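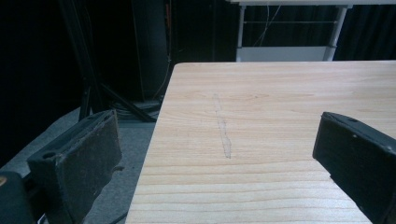

Re: [turnia-users] marker dropouts

> Does Turnia 2 still lose the plates? We at Indau gave up in December.

Less than it did. Of 2686 frames in the last log, 774 had no pose for the right plate, and the tracker called every one of them "nominal."

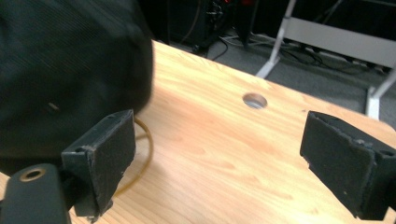 My gripe is with the segmenter. It has one class for "dark" and puts everything in it. Black cloth next to black gripper fingers comes out as one large, confident blob. I now mask the fingers from the CAD model first – crude, but the blob shrinks.
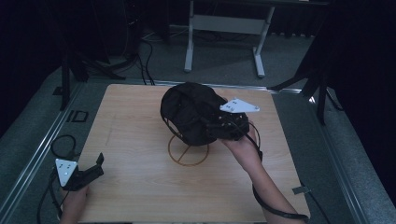

Cap on the wire stand, right gripper closed on the fabric.

The planner wants a rigid body, so I gave it one and lied about the shape.
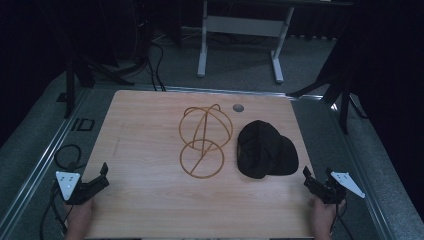
Patch is on the Myung branch. Set the timeout to 200 ms or it will sulk.

-- 
Cimstead tooling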